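Sarley rule pack for Tekton: my review after two months

Posted January 3, 2018

I bought the Sarley rule pack in November, when our small team started to plan pick and place tests with two arms at one table. Before that we kept our rules in a text file, and every person read it a little differently. Sarley is an add-on for the Tekton simulator. It is sold by Drokberg, and it contains 59 written rules of good practice together with a checker which reads your scene and your motion log and tells you where you break them.

I should say first what it is not, because the product page is a little unclear about this. It is not a certificate. If your simulated cell passes all the rules, you still must do a proper risk assessment for the real cell, with the real stop buttons and the real people walking near it. The manual says this on the first page in bold letters, and I think this is correct of them.

Installation was simple. The pack appears as a new menu in Tekton, and you choose which groups of rules you want to switch on. The groups are speed, shared space, gripper, objects, cameras and records. I advise to start with only one group. I switched on everything on the first day and received a list so long that I closed it and went to drink coffee.

The shared space group is the best part for me. It asks that each arm has a written home position, that only one arm at a time may enter the middle zone, and that the waiting arm stays folded or outside of this zone with its gripper open. You draw the zone yourself. The checker then goes through the log and marks each moment when both arms were inside. I had believed that our motions were clean. In 3,000 runs it found 18 where the second arm came in too early, always after a failed grasp, when our script went back one step and forgot to give the zone free. We would have found this mistake later on the hardware, and I prefer to find it now.
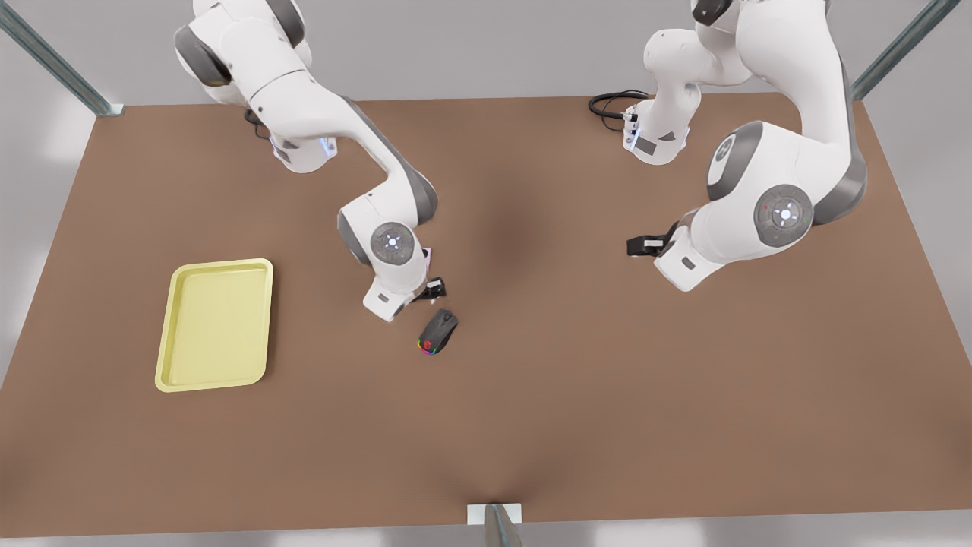
Two arms at the table, with the tray and a computer mouse.
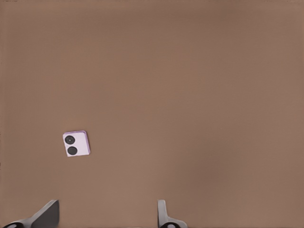 The object group is more modest but also useful. One rule says that a scene must have nothing on the table which the task does not name. Another says that the start position of each object should be changed between runs, and that the range of the change must be written down. We did change the positions, but the range was only inside the head of the colleague who wrote the script. Now it is in the scene file, where it should be.

With the gripper group I am less happy. The rule for opening width wants the fingers open wider than the object by a fixed amount, and the same amount is used for a small thing and a large thing. For small parts this makes the approach too wide when there is a tray rim near. You can change the value, but then the report shows a yellow sign "modified rule" on every page, also on pages where the rule is not used. I wrote to Drokberg about it. They answered politely after nearly 2 weeks and said it will be considered.

The camera rules are short. Each camera must have a name, a fixed or moving mark, and a note about which part of the table it must always see. For a camera close to the gripper the rule asks that both fingers are in view when they are open. I find this sensible, and it takes five minutes to do.

Compared with Cho, which I used at my former job, Sarley has fewer rules and much better text. In Cho I often had to guess what the author wanted. In Sarley each rule has one sentence, one reason and one good scene file to open and look at. For a person who reads English as a second language this is a big help. On the other hand, Cho can check while the simulation is running, and Sarley checks only afterwards. If you have long runs, you will miss this.

Some smaller points. The checker is slow with big logs, so I let it work over lunch. The report can be saved as PDF or as a plain table, and the table is the better one, as the PDF breaks long file names in a strange way. The search in the manual does not find rule numbers if you forget the zero in front. The license is for one computer, and moving it to another one needs an email to support.

Would I buy it again? Yes, for a team which already works in Tekton and has two arms or more. With a single arm you will use perhaps half of the pack, and then your own list on paper may be enough, if everybody really reads it. I give four stars out of five. The missing star is for the yellow sign.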